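Filed under: Work diary, Robots, Rules and paperwork

11/05/2026

Back at the bench after what felt like a week of nothing but reading, and I'm so glad to be near the arm again. I've got the kettle on and my feet up and I want to get this down before I forget it, so apologies to future me for the state of the sentences.

The big thing is that the cell rules are finally written! They've been living on the back of an envelope and in my head since March, and the people at Miltard (who are paying for the Fladance job, so they get a say) wanted them in one place before we run anything longer than a morning. I grumbled about it. Then I sat down and tried to write out what I do when I walk up to the arm, and I found I had two different habits depending on whether I'd had lunch. So fair enough, Miltard.

My first draft came to 13 rules and it was awful. Half of them said "take care" in one way or another, and you can't check whether somebody has taken care. I crossed out everything that couldn't be ticked or measured and got it down to six. Stop button tested at the start of each session, with the arm moving slowly. Slow speed for any new program, first run, every single time. Hands stay outside the marked line while the drives are on. Board bolted down and given a tug before the first pick. One person holds the pendant and says out loud when they're about to start. Anything odd goes in the log the same day, even if it sorted itself out.

The one about the log got the most argument. Niden's lot, who share the workshop with us, only write things down when the arm trips a fault, and I can see the appeal because their log is lovely and short. Ours is going to be full of "paused a bit before the second pick, no idea why". But that's just the sort of thing I want to be able to look back at! A pause that turns up once is a shrug, and I'd like to know if it turns up again.

I've also settled the shapes task, which is the first one to go through under the new rules. Red, green, blue and yellow blocks, all on the one board, and the arm has to be brought in slowly over them before anyone lets it pick anything.
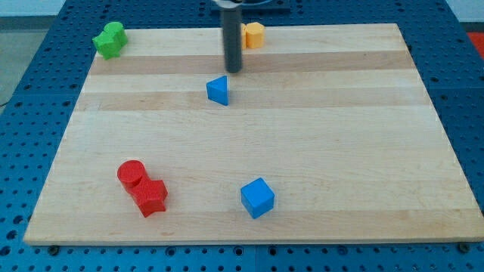 Do you still need to run a program slowly if you've only changed one point in it?
Treat it as a new program and run it slowly all the way through, as one altered point can change the path the arm takes before and after it.

I put that in the rules more or less word for word, as I know I'll be tempted. It's always the tiny change at the end of the afternoon, isn't it? You nudge a height, you think "well, that's nothing", and your thumb goes straight to the speed.

The other bit I fussed over was what counts as a restart. If I stop the arm to move a block by hand, do I have to go back to the top of the checklist? I've gone for a short version: drives off, move the block, step back over the line, say it out loud, carry on at slow speed until the next pick is done. The full list only comes out again if we've been away from it for 90 minutes or more. That number is a guess, and I've written "guess" beside it in pencil so that it gets looked at properly.

Sin (the little simulator, which I still think is a daft name for a piece of software) got a mention too. A clean run in Sin doesn't let you skip the slow run on the real arm. I was firm about that one and felt very grown-up typing it.

Tomorrow I need to print the sheet, get it laminated and find somewhere to hang it where the pendant cable won't knock it off. Also buy milk.

Recent entries
- Pendant cable, again
- What I want from a log book
- First go with Sin
- Tape on the floor, and which colour
- Fladance: the kick-off meeting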